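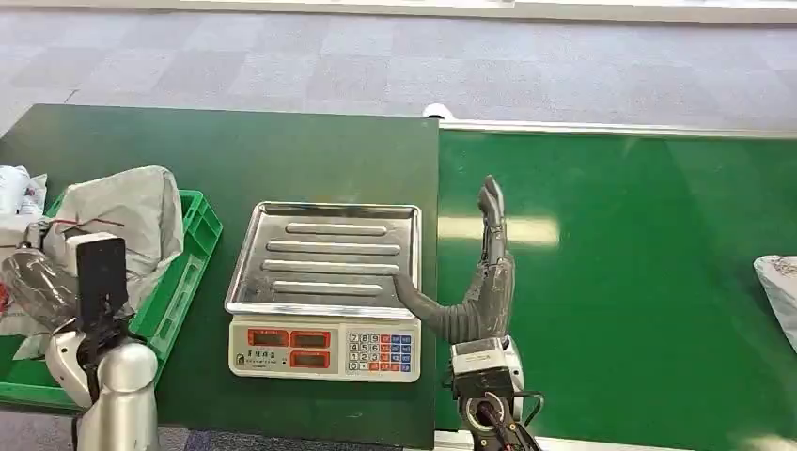 An electronic price scale with a stainless steel tray.

My grocery store took out the last of its hanging produce scales in September. I asked at the service desk where they had gone and was told that customers preferred the new system. I am a customer, and I don't remember being asked.

The new system is called Vaughan. You put your onions on a plate at the self-checkout, the screen shows a price, and you press a green button to agree with it. The weight is up there too, in small gray type in a corner, for as long as it takes to press the button. The sign by the entrance says this is "smarter shopping." I have been trying to work out who got smarter.

I'll grant the obvious points first. The hanging scales were not precise. The needle bounced, the dial was scratched, and half the time somebody's kid was pulling on the pan. The checkout scale is the one that counts, and it is tested and sealed under state law, as it was before. I'm not claiming anyone is being cheated by the plate.

My complaint is about everything around the plate. A shopper used to be able to learn the weight of a thing before deciding to buy it. That took a few seconds and cost the store next to nothing. Now you learn it at the end, with a line behind you, after you have already carried the stuff across the building. You can still change your mind, in theory. Try it. A light goes on over your lane and you wait for a teenager with a key card.

Garkatel, the company that sells Vaughan to stores, says on its website that shoppers "save an average of 12 seconds per produce item." Compared with what? Measured where, and by whom? The page doesn't say. I wrote to ask and got back a brochure for another product, Altis, that changes shelf prices by wireless signal. I read the brochure. It uses the word "trust" 6 times and the word "pound" not at all.

For a month I kept my receipts and weighed my produce again at home, on a scale I had checked with a set of brass weights. Of 152 items, the weights were fine on all but a handful, and those were off by less than my own scale could be relied on to show. So much for the fraud theory, which I never quite held but would have enjoyed. The prices were another matter. On 12 of those items, what I paid per pound did not match what I had written down at the shelf. A few of the mistakes were in my favor. Most were not.

Is that a scandal? Probably not. My handwriting is bad and shelf signs have always been wrong. But I only caught it by doing something no sane person would do with a bag of green beans. The ordinary way of catching it, where you weigh the bag, read the sign and do the arithmetic in your head, has been taken out of the store and nothing has been put in its place.

The defenders of this sort of thing have a standard reply. People don't do the arithmetic anymore, they say, so why keep the equipment for it? I find this hard to take from the same people who removed the equipment. It is also a poor argument even where it's true. Most people never read the inspection sticker on a gas pump. They still benefit from the cranky few who do, and from the station owner knowing that one of them might pull in.

Another reply is that it all comes out the same, so relax. A store that wants to overcharge can do it with a hanging scale in every aisle. Fine. But I notice that each change of this kind runs in one direction. First the price tags on individual cans went away. Then the paper signs turned into little screens. At Avness, the discount place across town, a good part of the produce now comes in bags sold by "count," and the count is printed but the weight is not. Every step was sold as a convenience, and after every step I knew a little less about what I was buying.

I would be happy with very little. Put back one scale per produce section. Print the weight on the checkout screen in type as large as the price. If a shelf price has changed during the day, show the old one until closing. The store told me a new hanging scale costs around $100, which was offered as a reason for not having one.

Meanwhile I carry a small luggage scale in my coat pocket. It weighs a bag of apples perfectly well, and so far I have only been asked to put it away once.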